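Serndale Label Archive: Data Card

Summary
The Serndale Label Archive is a catalog of electronic music released by small independent labels. It covers 200 releases and 2000 individual tracks, with artist credits, running times, tempo and mastering notes. The archive is maintained by the Osport Music Library under the direction of Kendra Lévesque, and the current version was published in May.

Contents
Each release is stored as one record. A record lists the label, the catalog number, the format and the full track order. Compilations carry a separate credit for the compiler. Audio is not distributed with the archive. The largest single contribution, 74 releases, comes from the Zadier label and includes its complete run of compilations.

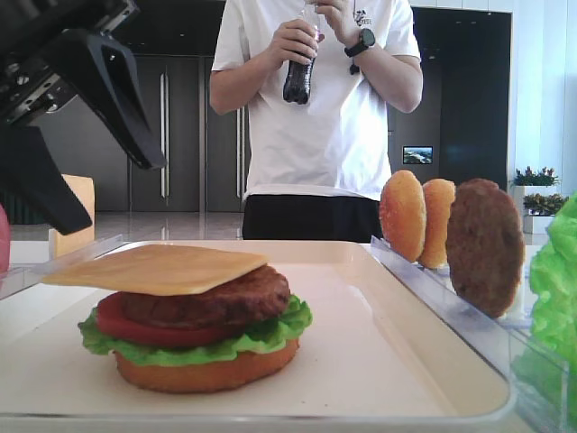

How are artists with more than one project name recorded?
Each project name has its own entry, and a shared artist number connects the entries when the label has confirmed the link in writing.

Known limitations
Tempo values were supplied by the labels and have not been measured again. Running times for 10 cassette releases are missing. Spellings follow the printed sleeve, including where two sleeves disagree.

Terms of use
The records may be copied and adapted for research and teaching, provided that the archive is credited. Sleeve artwork remains the property of the labels. Corrections should be sent to the Lytvynenko Reading Room at the library, with the catalog number in the subject line.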